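Wooden blocks and storage bins: frequently asked questions
Maintained by Elaine Magalhães. Last revised December 3, 2019.

These answers cover the sorting, storage and cleaning of plain wooden blocks kept in small plastic bins. For orders and replacement parts, see the Geslow contact page.

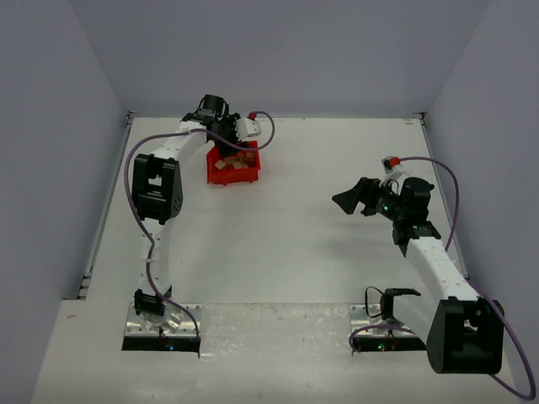
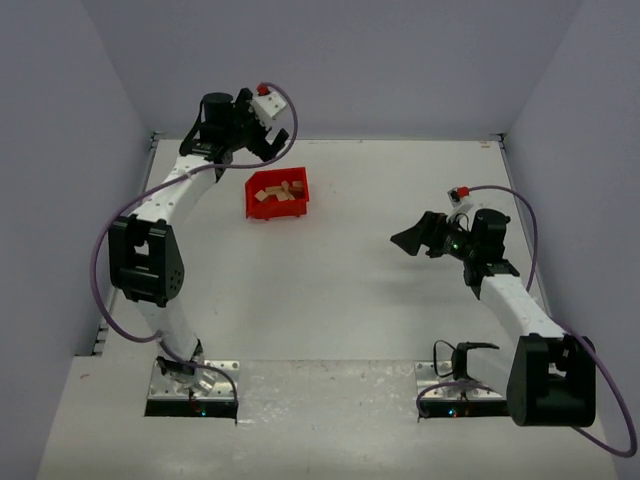
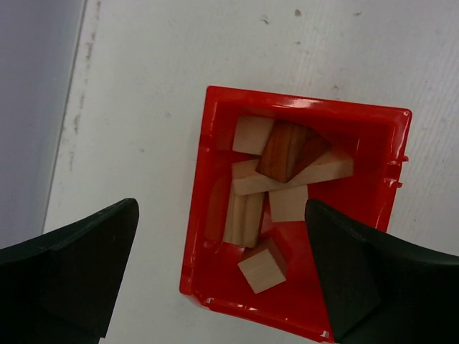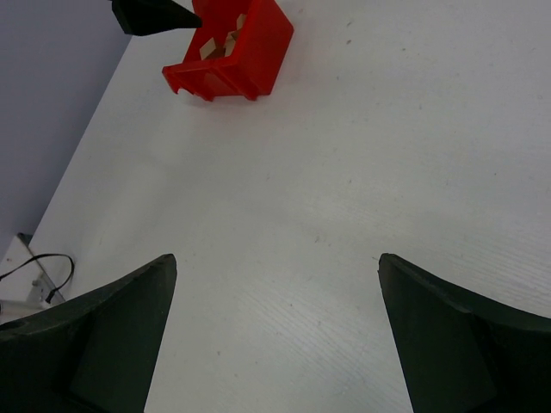 How full should a bin be?
Blocks should lie below the rim. A bin filled above the rim cannot be stacked and sheds pieces when it is lifted. If the set does not fit, use a second bin of the same size.

Do the blocks need to be arranged inside the bin?
No. A mixed pile is acceptable for daily use. For storage longer than 3 months, lay the long flat pieces on the floor of the bin and place cubes and wedges on top.

Why do some blocks look darker than others?
Wood varies in tone and grain. Stained or naturally darker pieces may be kept with pale ones once any finish has fully cured. A tacky finish will mark the pale wood.

Can unfinished blocks be washed?
Do not soak them. Wipe with a cloth wrung out in plain water and dry on a rack, with space between pieces. Do not return damp blocks to a solid-sided bin.

How do I clean the bin?
Empty it and wash with warm water and a little washing-up liquid. Scouring pads dull glossy plastic. Small nicks on the rim can be left; a crack running into the side wall means the bin should be replaced.

What should the table be wiped with?
A dry microfibre cloth first, to lift dust, then a damp one. Dust shows readily on white surfaces and transfers to bare wood. Keep liquids well away from sockets and power strips.

How are sets numbered?
Each set has a number in the Fledel list, which currently runs to 1,171 entries. Write the number on the base of the bin. Individual blocks are not marked.

A block is missing. What now?
Check neighbouring bins before reporting it. Ismael Coutinho keeps the spares, 163 pieces at the last count, and will match by shape and length. Tone is not matched.

Can a split block be glued?
Clean splits along the grain can be glued and clamped overnight. Blocks with crushed corners or raised splinters should be sanded or withdrawn.

Related pages: Bin sizes and lids. Sanding grades. Set returns.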